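Dikanel Front-Loading Washer, White
Supplied by Zitar Laundry Equipment

The Dikanel is a front-loading washing machine intended for shared laundry rooms, residence halls and staff housing. The door opens to the left and has a transparent glass porthole. The drum is stainless steel, and a grey rubber gasket surrounds the opening.

Product code: Pidel 800
Warranty: 2 years, parts and labor
Delivery: to the ground floor, within 20 working days of order
Installation: by arrangement with Zitar

Orders confirmed by 20th February will be delivered at the current price. Institutions requiring more than one unit should request a written quotation.

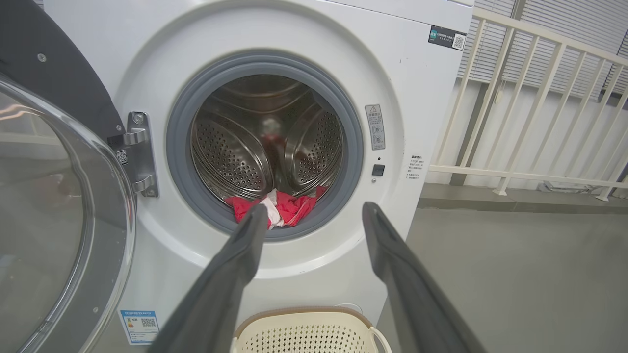
Can bright colors be washed together with white items?
Bright and white items should be washed separately until the colored fabric no longer releases dye. Check the care label of each garment before loading.

Replacement gaskets and door latches may be ordered from the Zitar parts desk.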